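März, kurz nach 7 Uhr

Proxy-Dateien für Bresa über Nacht neu gerechnet. Der Durchlauf war beim Nachsehen fertig, im Protokoll stehen allerdings 3 Clips mit abweichender Bildrate. Alle drei stammen aus dem Material von Hernán Guzmán, 25 statt 23,976. Die Timeline interpretiert sie falsch, der Ton läuft zum Ende hin hörbar weg. Clips von Hand umgestellt, Wellenformen neu angelegt, Versatz danach null.

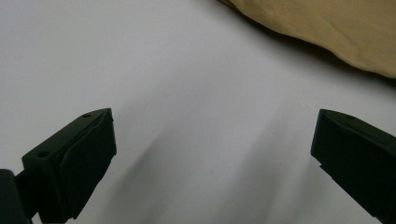

Anschließend die Farbverwaltung. Die Vorschau im Schnittprogramm und der Export zeigen unterschiedliche Gammawerte, vor allem in den Schatten. Ursache ist vermutlich das Farbprofil-Tag beim Export, nicht die LUT. Testexport ohne Tag angelegt, Vergleich auf dem zweiten Monitor steht noch aus. Sandamali Bandara will ohnehin nur ProRes 422 HQ sehen, H.264 geht ausschließlich an den Kunden.

Mittags Medienverwaltung. Das Projekt verweist auf ungefähr 3.000 Dateien, ein großer Teil davon liegt noch auf der alten Platte. Neu verknüpft nach Dateiname und Timecode. Nur nach Name geht es schief - die Kamera beginnt nach jedem Kartenwechsel wieder bei null.

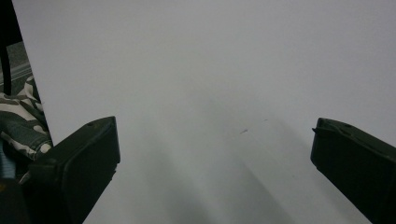
Render-Cache auf die interne SSD gelegt. Die Wiedergabe der Multicam-Sequenz mit 9 Spuren ruckelt seitdem nicht mehr, bei halber Auflösung. Volle Auflösung bleibt unbrauchbar, sobald die Rauschminderung aktiv ist. Reihenfolge der Effekte geändert: Rauschminderung zuerst, dann Skalierung.

Lucero Tamayo fragt nach der Untertiteldatei. SRT exportiert, Umlaute defekt, Kodierung auf UTF-8 gesetzt, erneut exportiert. Offen für morgen: Gammavergleich, Lautheit auf -23 LUFS, Sicherung der Projektdatei auf den Server.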